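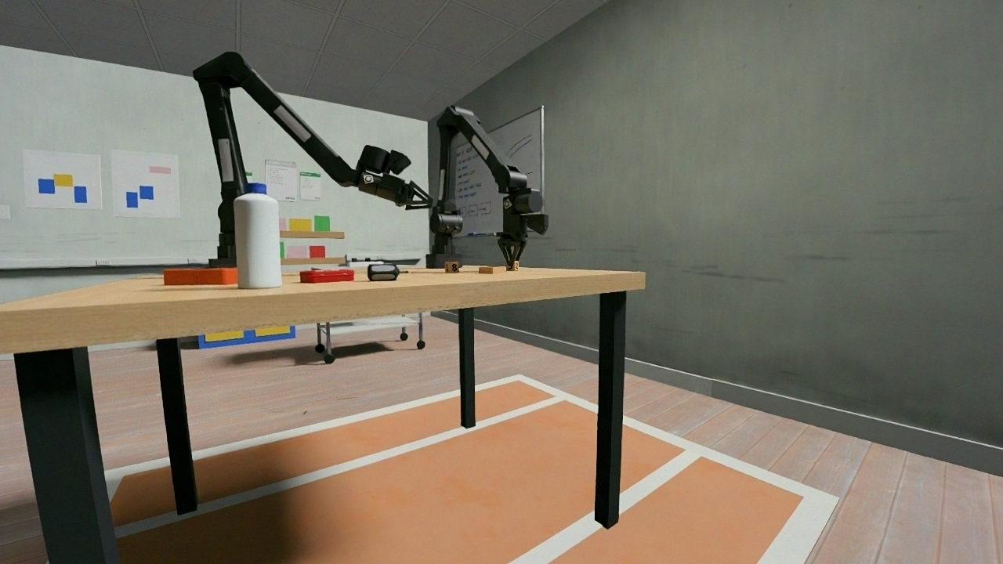
1/ Went to the Plostolley open day in Grurkville this afternoon. I was promised robots. I got robots on a very large screen, plus a cookie. Thread, as I have a bus ride to kill.

2/ Should have read the flyer. "Come see our simulated workcell" does contain the word simulated, in the same size type as everything else. The family in front of me had also skipped it. Their kid asked when the robots were coming out and a man in a lanyard said "they're in there" and pointed at the computer.

3/ So: Room 110, folding chairs, almost 100 people and one window that opens. The demo is a virtual room with a wood-topped table and black robot arms, and the job is moving small wooden blocks. My nephew could do it. My nephew would also eat one.

4/ The software is called Þorgeirsson. The presenter said it carefully the first time and by the end of the hour it was "the Thor thing." The first letter did not survive the printer at all, so my handout says "?orgeirsson," which sounds like a man being doubted by his own mother.

5/ First surprise: how lived-in they made the fake room. It has a whiteboard with handwriting on it. Shelves with colored blocks. There are scuffs on the wall! Somebody with a degree spent work hours scuffing a wall that does not exist, and I would like that job please.
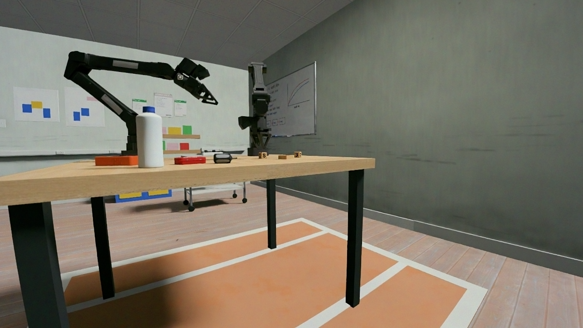 Left arm up in the air over the tabletop, blocks lined up past the screwdriver.

6/ I asked why there's a screwdriver on the table if the job is blocks. Answer: clutter. The software has to cope with things it wasn't asked to touch. Same goes for the bottle with the blue cap. I have been running this test in my kitchen for years without funding.

7/ Then they let the audience call the shots. You put your hand up, you said which block, and the presenter typed it in. A very small girl asked for the 8. A grown man in a fleece asked for "the heavy one." They're simulated, sir. It took a while to move on from that, as he wanted to know if they could be MADE heavy. (They can. He was thrilled.)

8/ The arms are slow, by the way. I'd braced for car-factory speed and got my grandfather reaching for the good marmalade. The presenter said they run it slow for visitors and much faster overnight, when it goes through 838 tries and writes up a log of every one.

9/ She showed us a page of that log. It had a column headed "reason" and most of the reasons were "other." I felt very close to the software at this point.

10/ Halfway through they switched to the gripper's own point of view and the room got a lot quieter. It changes the whole thing. From the side you're watching a machine on a table. Down at the fingers you're suddenly the one who has to pick something up, and you start leaning.

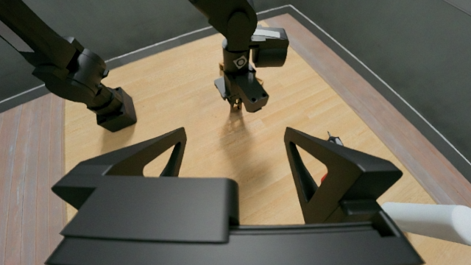 I leaned. The woman next to me leaned. The whole second row was tilting left like people on a ferry, and the presenter, who has clearly seen this before, just kept talking about joint limits.

11/ She was good on the dull parts, to be fair. Most of the trouble is knowing exactly where a block is when one of your own fingers is blocking the view. The far arm may have a better look at it, so they share. I've had roommates who couldn't manage that much. 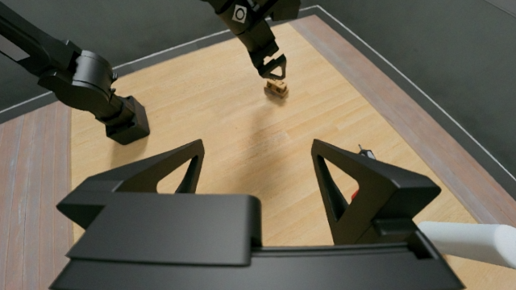 Gripper view again: our fingers wide open, the little brown block way over there under the other one.

12/ Q&A was what you'd expect. Will it take our jobs, can it fold laundry, is there parking. The laundry answer was "cloth is hard," delivered with real pain. The parking answer was "in Grorthorpe," and that's the next town over.

13/ My own question was whether the real arms would do it as well as the drawn ones. Long pause. "Mostly slower, with more swearing." Best thing I heard all day. I wrote it on the back of the handout.

14/ Would I go again? Yes – next one's in November and they say there'll be a hands-on table where you steer a virtual arm yourself. I plan to knock over the bottle.

15/ Practical stuff if you're going: take the number 9 bus, sit near the window, get your cookie before the talk. The oatmeal ones were gone by the time I came out and what was left had raisins in.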